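Tudstead Restaurant Reviews

A small collection of 805 diner reviews from places to eat in Tudstead, compiled by Diane Arsenault and Arif Mollah. 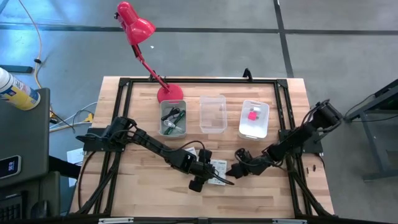
Each row holds one review: the restaurant name, type of food, score out of 10 and full text. Reviews shorter than 60 words were left out. Spelling is as the diners wrote it – including several versions of "bruschetta".

Files
reviews.csv – all reviews
places.csv – name, street and opening days

Known gaps
Takeaways are thinly covered. Seven reviews of Grumolis have no score.

Last updated August 23, 2021. Send corrections to Diane.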